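搜索 本手册 输入关键词 搜索
打印本页 | 用电子邮件发送本页

Cakico 台面垫 使用与安装手册
第5章 铺垫、固定、摆件
修订:2025年8月29日

本章讲垫子怎么铺、胶带怎么贴、小件怎么摆。开箱和验货看第2章。已经铺过旧款Virkora垫的,先把旧垫和残胶清掉再往下看,步骤一样,只是新垫薄一点,卷边也少一点。

适用范围:木台面,漆面或油面都行。玻璃台面、大理石台面另见附页。台面有明显翘曲的先修台面,垫子盖不住的。

准备
- 垫子一张(深灰,纹面朝上)
- 白色美纹纸胶带一卷,宽窄随意,别用太旧的
- 干抹布、微湿抹布各一块
- 软尺
- 剪刀。手撕也可以,边毛一点不影响

注意:不要用布基胶带、透明封箱带、双面胶。木台面揭的时候会带漆。保修不含这一项。

5.1 清台面
1. 台上能拿走的都拿走。固定死的不用拆,垫子绕开铺。
2. 干抹布顺木纹擦一遍,碎屑、粉笔灰、咖啡渣之类擦到台外去,别擦到墙缝里。
3. 微湿抹布再擦一遍。不要喷清洁剂。
4. 等20分钟。急也等。台面潮,胶带当天就翘。
5. 手掌摸一遍,摸到硬颗粒就用指甲刮掉。垫子底下有一粒沙,面上就是一个包,后面再弄要全揭。

旧胶印:橡皮擦。擦不掉的用一点食用油,放一会儿,擦净,再用微湿布带过,然后回到第4步重新等。

5.2 展开垫子
1. 垫子出筒会卷。反向卷一次,松开,纹面朝下压平,放一晚最好。没时间的话压几本厚书。
2. 翻过来,纹面朝上。看不出哪面是纹面的,斜着对光,细点那面是。
3. 先不要贴。把垫子搁到大概位置,人站到平时干活的地方看一眼。远边对着台子后面,近边对着自己。
4. 左右各留一条木头露在外面。这条木头是贴胶带用的,留太窄胶带没地方抓。
5. 垫子近边可以靠近台沿,别垂下去。垂下去的那截衣服一蹭就掀。

提示:垫子不一定要和台边平行。台子靠墙、墙又不直的情况很多,以人站的方向为准,看着顺就行。 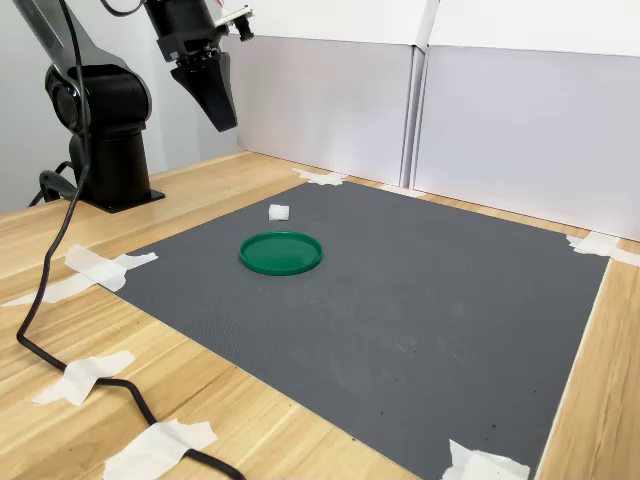 5.3 贴胶带:垫子与线缆

先贴角,再贴边,最后理线。顺序别反。

1. 撕一条胶带,长度够一半压垫子、一半压木头。太短的扔掉,别拼。
2. 从远边左角开始。手指从垫子中间往角上抹平,抹完不松手,另一只手贴。
3. 对角的那一个角第二个贴。贴之前把垫子轻轻绷一下,轻轻,不要拉。拉紧了过夜会回缩,胶代跟着起皱。
4. 剩下两个角随便先后。
5. 角上可以再压一条,两条交叉。常搬东西的台子建议交叉,一般用一条就够。
6. 每条都用指甲背或卡片刮一遍,刮到看不见气泡。
7. 边中间如果有鼓起,补一条短的。没鼓就不补。

线缆:
8. 台面上有线的,让线沿着垫子外侧走,尽量走木头上,不要从垫子中间横过去。
9. 线留一点弯,别拉成直的。弯头大一些,手掌能伸进去的那种。
10. 线要过台沿的地方压一条胶带。只压一条,横着压,两头按实。别顺着线贴一长条,揭的时候很烦,线皮上全是胶。
11. 粗线本身有弹性,压住之后等一会儿看它弹不弹,弹了就换位置,别加胶带硬压。

小心:
胶带压线不等于固定线。重的线、会被人踢到的线,请用Ballevbridge线夹(另购,货号146)。胶带只管让它不乱跑。
线下面不要垫垫子的边。线压着边,边迟早卷。

垫面上的小黑点和浅的擦痕是使用痕迹,不影响使用,不用换垫。只有划穿了、边裂了才换。

5.4 摆小件

垫子铺好再摆。刚贴完马上摆重物不好,轻的没关系。摆件的目的是试一下垫面平不平、台面够不够用,顺便定下日常摆放的位置。没有专门的摆件就拿家里有的,塑料盖、杯垫、小块海绵都能用。

1. 挑一个平底的圆盖。储物罐的盖子就很合适,盖沿略高一点的更好。
2. 盖沿朝上,平放。放在垫子中间偏后一点,靠左靠右看自己惯用手。
3. 手指按盖子一边,另一边翘起来就说明底下不平。挪一下再按。连着两个地方都翘,回5.2重新压垫子。
4. 退到站位看,盖子里面反不反光。反光晃眼的,把台灯往旁边转,或者把盖子挪开一点。

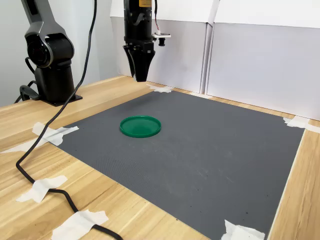 图2 绿色圆盖平放在深灰垫面上,盖沿朝上。

5. 位置满意了就记一下。用美纹纸在垫子外面的木头上贴个小角当记号,不要再垫面上画。铅笔也不要。
6. 盖子盛小东西可以:螺丝、纽扣、回形针。盛水不行。

摆第二件:
7. 第二件用小一点的,跟盖子颜色差得开的。深灰垫上,白的最清楚。深蓝、黑、棕都容易看漏,手一扫就扫下去了。
8. 两件之间留手指宽的空。初次摆不要挨着。
9. 小件靠远边放,大件靠自己放,或者反过来,看哪个拿得多。拿得多的靠自己。
10. 软的小块(泡沫、海绵)放下后别按。按过的会歪,边角也起毛。

小孩用的台子:小块的东西用完收走,放进带盖的盒子。

5.5 检查

全部弄完,走一遍下面的:
- 四个角,胶带有没有翘头
- 垫子边有没有鼓
- 线有没有压在垫边上
- 盖子按着翘不翘
- 靠墙那侧,胶带有没有贴到墙上去

最后一条容易出错。墙面胶带揭下来掉粉,白墙尤其明显。贴到墙的,趁新贴赶紧揭,贴着木头重来。垫子离墙近的那一侧,角上的胶带斜着贴,比横着贴省地方。台面空处零零碎碎的小胶带头,不用的顺手揭掉。留一条当备用也有人这么干,行,就是会粘灰。

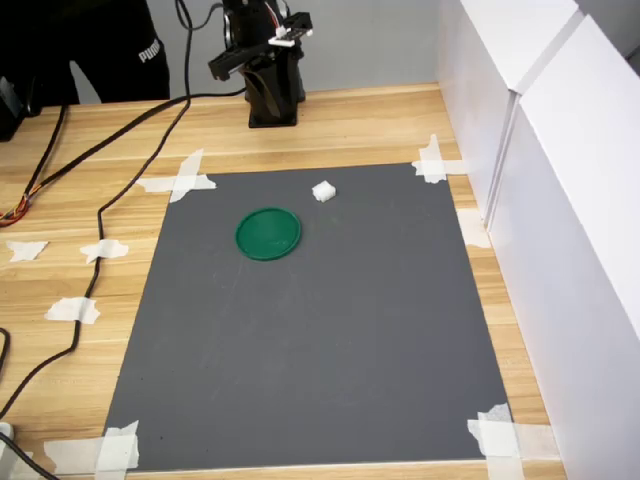

隔天再看一次。新垫头一晚会动一点点,角上的胶带起皱属正常,刮平就好。皱得厉害,说明当时拉紧了,揭开那一个角,松一松,换新胶带。别把旧的按回去接着用,粘性没了。

夏天(六月以后)屋里热,垫子会软一些,角更服帖。冬天相反,贴之前放暖和的房间里待一阵。不要用吹风机对着吹。暖气片上烤更不行。

5.6 平时怎么用

1. 每天收工:摆件拿开,干抹布扫一遍。扫的方向从中间往外,别往胶带底下扫。
2. 每周:微湿布擦垫面。纹面细,脏东西卡在点里的,用软毛刷,旧牙刷也行。打圈刷,别来回锯。
3. 胶带:最多20天换一次。不换也能用,但时间长了胶会留在木头上。木台面上过蜡的要换得勤些。
4. 换胶带时一个角一个角换。不要一次全揭,垫子会跑位,又得从头对。

揭胶带的手法:
- 捏住木头那一头,往回折,慢慢拉,几乎贴着台面拉。
- 断了就用指甲重新起头。别用刀片。
- 木纹斜着走的台面,顺纹揭。逆纹偶尔会带起木刺。

垫面上能放什么:
- 常温的杯子、碗、盖子、工具,可以
- 热锅、热壶,不可以,请用Munteanu隔热垫另外垫
- 带轮子的东西,尽量别。轮子会推着垫子走
- 湿毛巾,不要过夜

注意:剪刀、裁纸刀不要直接在垫面上裁。这是台面垫,不是切割垫。问的人很多,统一写在这。

5.7 挪位置

台子没换,只是想把垫子往旁边挪一点:
1. 摆件全拿下来。
2. 线先松开,搭到一边。
3. 揭近边两个角,把垫子往远边卷,卷到中间停。
4. 擦露出来的那块台面。
5. 展回去,抹平,再揭远边两个角,做同样的事。
6. 对好位置,按5.3重新贴。线最后贴。 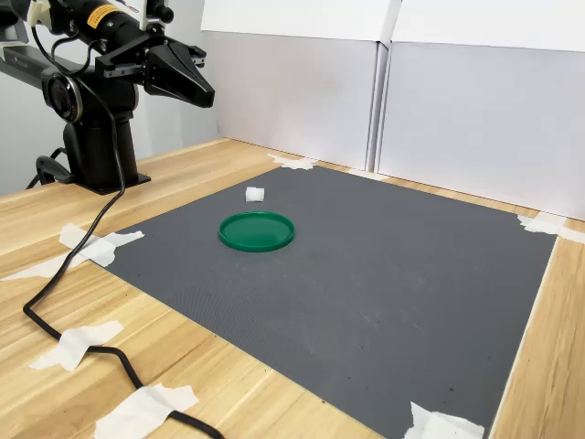
卷的时候纹面朝外。朝里卷,展开以后中间会拱,要压很久。卷得太紧也不行,卷芯至少有拳头那么粗。挪完当天不要放重的。

木头颜色:垫子盖久了,底下和露出来的地方颜色会不一样,浅色木头更明显。挪开之后晒一段时间会慢慢接近。在意的话每个季度挪一次,来回换。

5.8 常见问题

角总是翘。
台面没干透,或者木头上有蜡。擦,等,换新胶带,两条交叉。还翘就换一卷胶带试。

垫子中间拱一块。
底下有东西,或者四角往里挤了。揭一个角,往外抹。

摆件会滑。
垫面有油。微湿布擦,还滑就加一滴洗洁精,再用清水布带过。塑料盖底子太光也会滑,盖底擦一下。

胶带能换成黑的吗。
能。黑的在深灰垫上看不出来翘没翘,所以手册里都写白的。

垫子有味道。
新的有点,通风两天。

垫子裁小行不行。
行。从背面裁,用长尺压住,一刀到底。裁过的不退。裁下的边条留着,垫桌脚不错。

近边那条能不能不贴。
能,角贴牢就行。手臂老搭在上面的人还是贴一下。

配件清单和替换装见第6章。附页(玻璃台面、大理石台面)在手册末尾,纸质版夹在封底里。

打印本页 | 用电子邮件发送本页
联系我们 | 版权所有 © Cakico 保留一切权利 | 返回顶部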